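Jostorau Pocket Scanner Review: A Shoebox of Negatives, Finally Dealt With

I have been carrying the same shoebox from apartment to apartment since college. It's full of 35mm negatives, most of them from my dad's old camera, and every year I tell myself I'm going to get them scanned. Then I look up what the mail-in places charge, close the tab and put the shoebox back on the shelf. So when Ariel Cabrera (she used to write for this blog, some of you will remember her) told me she'd picked up the Jostorau pocket scanner and was burning through her own family stuff with it, I ordered one that same night!

First, what it is. The Jostorau is a little light box with a film holder on top and a folding stand that your phone sits on. Your phone's camera does the looking, and the app flips the colors and cleans things up. I've tried a cardboard version of this idea before and it was terrible, all wobble and fingerprints. This one is solid plastic with a metal hinge, and when it's folded up it's a bit bigger than a paperback. It went straight into my backpack.

Setup took me 11 minutes, and a good part of that was the app wanting me to make an account. I don't love that. You can skip it, but the skip button is tiny and gray and down in the corner, and I only found it the second time around. Once you're in, it pairs over Bluetooth so the light can change brightness for each picture. That part is really cool to watch — you slide in a strip, the light flickers for a second, and up pops your uncle with a mustache. 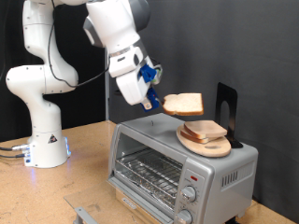

Anyway, the film holder. It takes strips of up to six and mounted slides, and there's a separate tray for the bigger 120 film that you have to buy on its own. Feeding strips is smooth as long as they're flat. Mine were curled up like potato chips, and the first few kept popping out of the far end. I ended up pressing them under a stack of cookbooks overnight and after that they behaved. If yours have been rolled up in a can for decades, plan on doing the same.

Color is where I was most nervous, and I came away pretty happy. Skin looks like skin. Greens go a little neon on the auto setting, so for anything shot in a yard or a park I'd pull the color slider down a couple of notches. Black and white is the best thing it does, hands down. There's one of my grandmother on a porch swing that I'd only ever seen as a washed-out drugstore print, and now I can read the pattern on her dress.

Sharpness depends on your phone, and you should know that before you buy. With my newer phone the scans are good enough for a nice 8x10. With my old backup phone they were soft around the corners and I wouldn't print them bigger than a postcard. My friend Tomos Lewis does this for a living with a proper flatbed, and I sent him a few to pick apart. He said the shadows were blocky (they are, if you zoom way in) and then asked me where I got it, so make of that what you will.

Battery life is just okay. The light box charges over USB-C and I got through 190 frames before it started blinking at me. You can keep scanning while it's plugged in, but the port is on the same side as the film slot, so the cord gets in the way of your hand. Who drew that up?

A few smaller gripes. The dust brush that comes in the box sheds. Please use your own blower. The app saves everything with today's date, so I had to go back and fix the years by hand, and there's no way to do a whole strip at once. And the case is sold separately, which feels cheap of them.

I did look at the Mollen desktop scanner too. It doesn't need a phone at all and has its own screen, and if you're scanning at a desk every weekend it may suit you better. It's also a lot bigger, and I know myself. If it needs its own spot on the desk, it's going in the closet by March.

As of tonight I have 636 frames done and the shoebox is a little over half empty. I've been doing a strip or two while the TV is on, and texting the funny ones to my brother, who has asked me to stop sending the one with the bowl haircut. The 120 tray is in my cart now, and I'll add a note to this post once I've had a chance to try it.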